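Tool height again, and the board

Quick one before I forget what I did. Friday, quarter of the evening gone already and the cell was off again. Not by much, but enough that every touch-down was landing high on one side of the board and low on the other. Spent the first hour blaming the script. Wasn't the script.

Clamp. The tool had crept up in it. Backed the screws off, wiped the shaft, pushed it home, tightened a bit at a time going side to side. Should of put a paint mark on it months ago — there's one on it now, silver marker, so next time I can tell at a glance.

Then redid the tool length from scratch. Old number was 7 mm out. Seven! No wonder. Typed the new one in, saved it under a new name (Fenen-b, the old one stays until I trust this), ran everything at 10 percent speed with my hand on the stop.

After that the board. Took it off, vacuumed the holes underneath, put it back, checked it with the long level. Blocks back on in pairs and jogged the tool down by the blue triangle to see how much room there was. 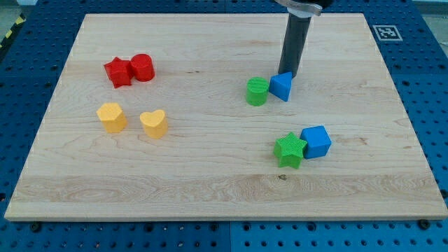

Tool down behind the blue triangle. Tight, that's the corner I always check.

Marker at the back got a wipe and I re-ran the camera calibration, 70 poses, takes forever. Went and made a sandwich. Came back and it had stopped at pose 12 becuase I left the lamp off. Started over.

Numbers look good now. Still want to:

swap the clamp screws, the heads are getting chewed up
ask Drollbridge if they sell the clamp with a deeper jaw
write the tool length on tape and stick it on the controller, not on my phone

Left it doing slow moves over all four corners while I swept up. No drift that I could measure. Will check the paint mark again before the next long run, and if it's moved I'm ordering the new clamp and thats that.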